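# Should You Believe What People Say About Cuts?

You fall off your bike. Your knee is bleeding. Before you've even stopped yelling, people start giving you advice. Let it breathe! Don't let it breathe! Put honey on it! Let the dog lick it!

They can't all be right. Some of them are repeating what their grandparents said, and their grandparents may have heard it from somebody who was guessing. So let's check a few of these sayings against what skin really does.

## First, what happens in a cut

Your skin has layers. The outer one is the epidermis, and it's thin. It has no blood vessels of its own, so a scratch that stays in that layer doesn't bleed. Under it is the dermis, a thicker layer with blood vessels, nerves, and the roots of your hairs. If you see blood, the scratch went at least that deep.

Small blood vessels squeeze themselves tighter when they're cut. Then tiny bits in your blood called platelets stick to the damaged place and to each other. A stringy protein called fibrin forms a net that holds everything together. That plug is a clot. When the top of it dries out, you call it a scab.

White blood cells come next. They attack germs and clear away dead cells. The skin can get a little red, warm, and puffy while this goes on. Meanwhile, new skin cells creep in from the sides, and other cells build a tough material called collagen underneath.

Doctors sometimes hold the sides of a deeper cut together with stitches, strips, or skin glue. The cells then have a much smaller gap to cross. Tools for careful work like this tend to have thin ends, because thick ones would get in the way.

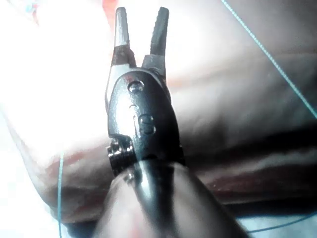
*Two slender tips with a narrow gap between them.*

## "You have to let it breathe"

This one sounds like science. Is it? Skin doesn't have lungs, and the cells fixing your knee get their oxygen mostly from your blood. What air does very well is dry things out.

New skin cells move more easily over a surface that's a little bit moist. On a dry cut they have to dig their way under the hard scab, and that's slower. Doctors usually suggest washing a small cut, covering it, and changing the bandage every day or whenever it gets dirty or soaked.

Does a tiny scratch need all that? Probably not. It will close up whichever side of the argument you're on.

## "If it stings, it's working"

Stinging means that nerves are being bothered. That's all it tells you. Lemon juice stings, and you wouldn't call it medicine.

Hydrogen peroxide fizzes when it touches a cut, which looks very impressive. The fizz is oxygen being let go when the liquid meets a chemical in your blood and cells. It can kill some germs, but it can harm healthy cells too. Clean running water does the job for most small cuts, with mild soap on the skin around them. It doesn't fizz, so it gets less credit.

## "Honey heals everything"

Picture a jar of Tatlı honey on a stall in Trallirley with a sign that says CURES CUTS IN 3 DAYS. What would you want to ask?

- Which cuts? A paper cut can look fine in three days with nothing on it.
- Who checked?
- Did anyone compare it with cuts that got no honey?

Part of the claim has something behind it. Hospitals do use a special medical honey on some wounds and burns. It has been treated to make it safe and it's tested. The jar in the kitchen hasn't been through that, so leave it for toast. "Some honey helps some wounds" is a pretty good sentence. "Honey heals everything" is a bad one.

## "A dog's mouth is clean"

Have you seen what dogs eat? Dog spit does contain a few things that slow down some germs. It also contains plenty of germs, and a few of those can make people very sick. Keep the dog away from your knee.

## "It'll be good as new"

Here's a claim that hardly anyone doubts, and maybe they should. A shallow scrape often does heal without leaving a mark. A deeper cut is patched with collagen that's arranged differently from the collagen that was there before. The patch is a scar. It usually doesn't grow hair or make sweat, and even after months of repair it stays weaker than the skin around it.

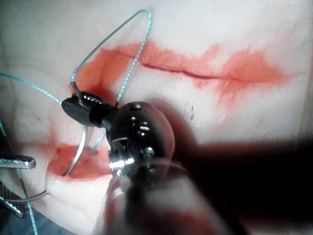 **Why do scars change color over time?**

A new scar has lots of tiny blood vessels bringing supplies to the repair, so it often looks pink, red, or darker than the skin beside it. Later, many of those vessels shrink away and the color usually fades. It can take a year or longer, and some scars stay darker or lighter for good.

## When to stop arguing and get a grown-up

Being doubtful is useful, but don't use it to skip getting help. Tell an adult right away if a cut

- won't stop bleeding when you press on it with a clean cloth
- is deep, or has its sides gaping open
- has dirt or glass stuck in it
- came from an animal bite
- gets more red, hot, swollen, or sore as the days go by, or has pus

They may call a doctor, who may ask about your tetanus shots. Tetanus is a serious illness caused by germs that live in soil and dust. People blame rusty nails for it, but rust doesn't cause tetanus. A shiny clean-looking nail can carry the germs too.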